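Quilting & Patchwork / Opinion / Pressing and Cutting

Search this site
Search for: Go

Posted in December by the editor

Stop prewashing everything

The standard instruction in beginners' classes is that all quilting cotton must be washed, dried and ironed before it is cut. I taught it that way myself for a long time. I now think it is poor advice as a general rule, and that it costs the piecer more accuracy than it saves the finished quilt.

The case for prewashing rests on two claims. The first is shrinkage: if two fabrics in one block shrink by different amounts, the seams between them will pucker. The second is dye: a strong red or navy may bleed into a pale background on its first wash. Both claims are sound as far as they go. The trouble is that they are used to justify the same treatment for every piece of cloth that enters the house, including cloth to which neither really applies.

Take shrinkage first. I cut 42 squares from the quilting cottons on my shelf, marked a measured line in each direction, and washed them warm. Most lost a little in length and less in width. The difference between one quilting cotton and the next was small enough to disappear into the texture of a quilted surface. The exceptions were a loosely woven homespun and a brushed flannel, both of which pulled in far enough to matter. I would prewash those two and I would not prewash the rest.

Against that small gain, consider what is lost. Fabric comes off the bolt with a finish in it. The finish holds the threads square to one another, keeps a crease where the iron puts it, and stops the cut edge from dragging under the ruler. Once it has been washed out, the cloth moves. A strip cut across the width will bow at the fold. Bias edges, which are bad enough in new cloth, stretch as soon as they are picked up. Starch will put some of the stiffness back, but starch applied at the ironing board is never as even as the mill's finish, and a heavy hand with the bottle will itself distort the grain.

The raw edges are another matter. A one-yard cut loses a frayed margin at each end in the machine, and by the time the tangle of threads has been trimmed away and the piece squared up, a usable strip has gone. On a pattern written with a close fabric allowance, the strip that has gone is the one that was needed for the last four blocks.

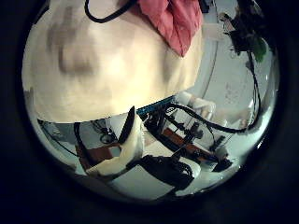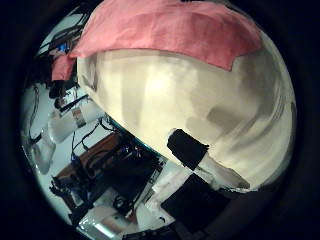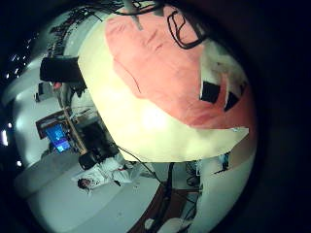 Dye is the stronger argument and deserves a proper answer. A single wash does not make a bleeding fabric safe. I had a crimson, sold to me at the Plolleden market off an unmarked bolt, which coloured the water on its first wash and coloured it again on its fifth. Someone who had prewashed it once, in the usual way, would have sewn it into a white quilt believing the problem had been dealt with. The wash gave no information, as it went into a closed machine with other things and the water was never looked at.

A test gives information. Cut a small square of the suspect fabric, put it in a glass of hot water with a drop of detergent, and leave it for 30 minutes. Look at the water against a sheet of white paper. Then lay the wet square on a scrap of the background fabric and let the two dry together. If both the water and the scrap are clean, use the fabric as it is. If either is marked, either treat the yardage until it passes the same test or keep it for a quilt where it does not matter. The whole business takes less attention than a load of washing and it can be done for several colours at once, one glass to each.

Precuts settle the question in a different way. Nobody sensible washes a roll of narrow strips. They would come out as string. Yet people who insist on prewashing will sew those same strips next to washed yardage, which is the one combination most likely to shrink unevenly. If all the fabric in a top is unwashed, it will at least behave in a similar manner when the time comes. Mixing is the real fault, and the rule as usually taught does nothing to prevent it.

There is also the matter of the batting. A cotton batting will generally draw in on its first wash, often by more than the cloth does, and the soft, crinkled surface that people admire in old quilts owes a good deal to that. Prewash the top and leave the batting alone and the crinkle still appears. Those who want a flat quilt should be looking at the batting label before they look at the fabric.

I accept some exceptions. Anyone whose skin reacts to the finishes should wash the lot. Appliqué workers who turn edges by hand often prefer a softer cloth, and they are working to a drawn line in any case. Secondhand fabric should be washed for the obvious reasons. Hand-dyed cloth should be rinsed until it passes the glass test, whatever the seller has written on the packet.

For machine piecing with new quilting cotton, I would press it, test the reds and the dark blues, cut it and sew it. The first wash can wait until the binding is on. Use cool water and put in a colour-catching sheet.

Filed under: fabric preparation, cutting accuracy, colourfastness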